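Sunday, March 24, 2024

Back on the Skumley case file. The defence wants our view on the bank's tracing report before the extradition hearing, and I said I'd put down what I think of it so far.

The claim is that Settimio Santoro moved stolen money out through Bidatent in lots of 3,000, and that it came back to him through an account at Akusness. The report calls the link "established". I don't see it yet. What they have is a match on amounts and a match on timing. The amounts are round, so plenty of innocent transfers would match too. The timing window is whatever they decided it was after looking at the results, as far as I can tell. I can't find it set out anywhere beforehand.

Re-ran their matching script on the ledger export. They list 3,310 transfers. I get 3,310 rows as well, but 367 of those share a reference with another row. Some could be proper repeats. Some look like the same payment logged at both ends. The report doesn't say how these were treated, and the total they quote only works if every row is counted once as its own payment. Asked Vitale for the raw export in November and got a cleaned one. Asked again.

Then the login evidence. They say the account was used from his flat. It was used from an address shared by the whole building, which is a weaker thing to say. The appendix puts it correctly and the summary doesn't, and I'd bet the judge abroad has only been sent the summary.

Tried a crude check: shuffled the dates on the outgoing side and ran the match 200 times. Plenty of shuffled runs gave links that looked every bit as good as theirs. Don't quote this to anyone yet. The shuffle ignores weekends and paydays, and a decent expert on the other side would spot that in a minute. Needs redoing with the weekday kept fixed.

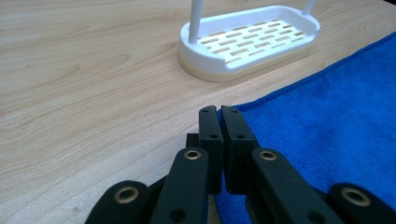

None of this says he didn't do it. I've no opinion on that and shouldn't have one. But the request leans on the word "established" and the working underneath won't carry it.

To do:

- redo shuffle, weekday fixed, save the seed this time
- go through the shared references by hand, start with the Bidatent side
- find out who wrote the summary, since it reads like a different person from the appendix
- chase Vitale, in writing

Script is in the shared folder under the case name. The version called "final" is the old one, use the other.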